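Sesen 식품 수납 선반 설치 및 사용 안내서
제3장 선반판 설치, 용기 준비, 정리 방법

한국어판 개정일: 2019년 4월 13일
본문 작성: Selim Işık
내용 확인: Kevser Avcı (Trelness 고객 지원)

이 장은 제2장의 기둥 조립을 마친 분을 위한 것입니다. 기둥이 아직 벽에 고정되지 않았다면 제2장 6항으로 돌아가 주십시오. 벽 고정을 하지 않은 상태에서 선반판을 올리면 안 됩니다.

3.1 설치 장소를 다시 확인하기

기둥의 높이는 1,121mm이고, 선반판의 폭은 492mm입니다. 선반판은 기둥 안쪽에 들어가는 구조이므로 옆으로 튀어나오지 않습니다. 그러나 판을 비스듬히 넣어야 하기 때문에 앞쪽에 사람이 설 수 있는 자리가 필요합니다. 냉장고 문이나 싱크대 문이 그 자리로 열리는 경우, 작업하는 동안 문을 닫아 두십시오.

선반을 놓으면 좋지 않은 장소는 다음과 같습니다.
- 가스레인지 바로 옆, 또는 오븐의 배기구 앞
- 낮에 햇빛이 오래 들어오는 창문 아래
- 세탁기와 같은 벽을 사용하는 장소 (진동으로 받침핀이 조금씩 움직입니다)

3.2 받침핀 끼우기

1. 선반판을 놓을 높이를 정합니다. 기둥의 안쪽에는 같은 간격으로 구멍이 있습니다. 가장 아래 구멍을 1번으로 부르고 위로 세어 주십시오.
2. 앞쪽 기둥과 뒤쪽 기둥에서 같은 번호의 구멍을 찾습니다. 연필로 옅게 표시하면 실수가 적습니다.
3. 받침핀을 구멍에 넣고 끝까지 밉니다. 손가락 힘으로 들어가지 않을 때는 구멍 안에 도장 찌꺼기가 남아 있을 수 있습니다. 이쑤시개로 제거하십시오. 망치는 사용하지 마십시오.
4. 핀의 평평한 면을 위로 돌립니다. 둥근 면이 위에 있으면 판이 흔들립니다.

참고: 구버전 Cladia 선반의 받침핀은 모양이 비슷하지만 직경이 다릅니다. 두 제품을 함께 가지고 계신 분은 핀을 섞지 않도록 봉지를 나누어 보관해 주십시오.

3.3 선반판 올리기

1. 판의 보호 비닐을 벗깁니다. 모서리부터 천천히 당기면 접착제가 남지 않습니다.
2. 가장 아래 판부터 시작합니다. 위의 판을 먼저 넣으면 아래 판을 기울일 공간이 없어집니다.
3. 판의 오른쪽을 조금 높게 하여 기둥 사이에 넣고, 왼쪽을 먼저 핀 위에 내립니다. 그 다음에 오른쪽을 내립니다.
4. 네 모서리를 손바닥으로 한 번씩 누릅니다. 소리가 나거나 한쪽이 뜨면 그 모서리의 핀 번호를 다시 확인합니다.
5. 판의 앞쪽 가장자리가 기둥의 앞면과 나란한지 옆에서 봅니다. 나란하지 않으면 판을 조금 들고 앞뒤로 맞춥니다. 핀 위에서 끌면 밑면에 긁힌 자국이 생깁니다.

주의: 판 하나에 올릴 수 있는 무게는 3,000g까지입니다. 이 무게는 용기의 무게를 포함합니다. 쌀이나 설탕처럼 무거운 식품은 바닥에 가장 가까운 판에 두되, 그 판에서도 같은 한도를 지켜야 합니다.

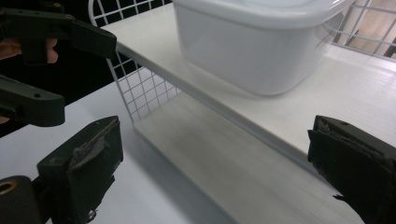 3.4 용기 준비하기

선반과 함께 사용할 용기에 특별한 제한은 없습니다. 집에 이미 있는 용기를 사용하셔도 됩니다. 다만 새로 구입하실 경우에는 바닥이 평평하고 모서리가 크게 튀어나오지 않은 것을 권합니다.

1. 새 용기의 가격표와 종이 라벨을 제거합니다. 잘 떨어지지 않으면 미지근한 물에 잠시 담그고, 남은 접착제는 식용유를 묻힌 종이로 닦습니다. 식용유는 꼭 세제로 씻어 내십시오.
2. 라벨을 버리기 전에 내열 온도와 전자레인지 사용 여부를 읽고 수첩에 적어 둡니다. 수입 용기는 표시가 외국어로만 되어 있는 경우가 많으므로, 라벨을 휴대전화로 찍어 두는 것도 한 가지 방법입니다.
3. 본체와 뚜껑을 따로 씻습니다. 뚜껑의 홈에는 물이 오래 남습니다. 홈을 아래로 향하게 하여 말려 주십시오.
4. 완전히 마른 다음에 식품을 넣습니다. 밀가루, 소금, 건조 김은 특히 습기에 약하므로 용기를 하룻밤 말린 뒤에 사용하는 것이 안전합니다.

빈 용기를 세워서 보관하면 좁은 판에도 여러 용기를 책처럼 꽂을 수 있습니다. 식품이 들어 있는 용기는 세우지 마십시오. 뚜껑이 단단히 닫혀 있어도 안의 가루가 뚜껑 홈으로 들어가서 밀폐가 나빠집니다.
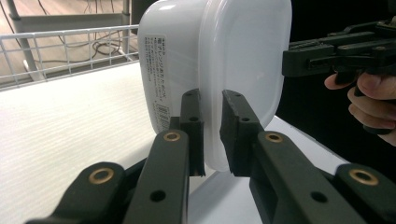

그림 3-2. 옆으로 세운 흰색 용기. 오른쪽이 반투명 뚜껑

3.5 이름표 쓰기

이름표에는 식품의 이름, 넣은 날짜, 원래 포장에 있던 유통기한을 적습니다. 자리가 부족하면 이름은 생략해도 되지만 유통기한은 생략하지 마십시오. 흰색 용기는 밖에서 내용물이 잘 보이지 않기 때문에 이름도 적는 것이 편리합니다.

- 이름표는 뚜껑이 아니고 본체에 붙입니다. 같은 크기의 뚜껑은 설거지할 때 서로 바뀝니다.
- 선반이 눈높이보다 낮은 경우에는 본체의 윗부분에 붙여야 읽기 쉽습니다.
- 유성펜으로 용기에 직접 쓴 글씨는 소독용 알코올로 지울 수 있습니다. 먼저 바닥의 작은 부분에서 시험해 주십시오.

3.6 식품 배치하기

배치에는 정해진 답이 없습니다. 아래의 순서는 Trelness의 상담 창구에서 처음 사용하시는 분께 안내하는 방법이며, 집의 사정에 따라 바꾸셔도 됩니다.

1. 가지고 있는 식품을 모두 꺼내어 탁자 위에 놓습니다. 탁자가 더러워지는 것이 걱정되면 판이나 종이를 먼저 깔아 주십시오.
2. 유통기한이 지난 것을 분리합니다. 아까운 마음이 드는 것은 따로 모아서 마지막에 한 번 더 판단합니다.
3. 매일 사용하는 것, 가끔 사용하는 것, 명절이나 손님 때 사용하는 것으로 나눕니다.
4. 매일 사용하는 것을 허리와 어깨 사이의 판에 둡니다. 어린이가 있는 가정에서는 유리병을 이 높이에 두지 않는 것이 좋습니다.
5. 가끔 사용하는 것을 그 위 또는 아래에 둡니다. 깊은 쪽에 넣는 용기는 높고, 앞쪽에 두는 용기는 낮게 합니다.
6. 남은 자리를 전부 채우지 마십시오. 장을 본 날에 임시로 놓을 자리가 필요합니다.

참고: 큰 판이나 넓은 쟁반을 옮길 때에는 두 손으로 양쪽을 지탱합니다. 한 손으로 가운데만 들면 판이 휘어서 위의 물건이 미끄러집니다.
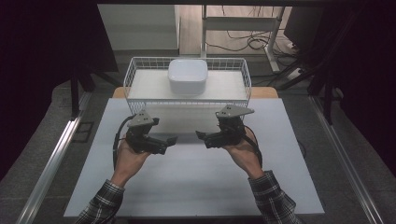
그림 3-3. 밝은 색 나무 탁자에 놓인 평평한 흰색 판과 두 손

3.7 청소와 점검

평소에는 물에 적셔 꼭 짠 천으로 판을 닦고, 마른 천으로 한 번 더 닦습니다. 간장이나 카레 가루가 묻은 자리는 시간이 지나면 색이 남으므로 되도록 그날 닦아 주십시오. 염소계 표백제, 연마 수세미, 시너는 사용할 수 없습니다.

매년 4월에 다음을 점검해 주십시오. 난방을 끄는 시기에 목재 벽이 조금 움직이는 집이 있기 때문입니다.
- 벽 고정 나사가 느슨해지지 않았는가
- 받침핀의 평평한 면이 위를 향하고 있는가
- 판의 가운데가 아래로 처지지 않았는가

판의 처짐은 자를 판의 앞 가장자리에 대고 봅니다. 가운데의 틈이 7mm를 넘으면 그 판의 사용을 중지하고 새 판으로 교환하십시오. 판을 뒤집어 계속 사용하는 것은 위험합니다.

3.8 자주 있는 문제

판이 덜컹거립니다.
받침핀의 번호가 앞뒤에서 다르거나, 핀의 둥근 면이 위에 있습니다. 3.2의 2항과 4항을 확인하십시오. 그래도 덜컹거리면 바닥이 수평이 아닌 것이므로 기둥 아래의 조절 발을 돌립니다.

용기가 앞으로 미끄러집니다.
판의 보호 비닐이 뒷부분에 남아 있는 경우가 있습니다. 비닐이 없다면 용기의 바닥에 기름이 묻어 있지 않은지 보십시오.

선반판을 추가하고 싶습니다.
추가판은 Uçar 부품 판매점에서 한 장씩 구입할 수 있습니다. 주문할 때 기둥 뒷면의 제조 번호를 알려 주십시오. 판을 추가해도 벽 고정 나사의 수는 바뀌지 않지만, 선반 전체의 하중 한도는 제2장의 표를 따라야 합니다.

다음 장에서는 기둥을 분해하여 다른 방으로 옮기는 방법을 설명합니다.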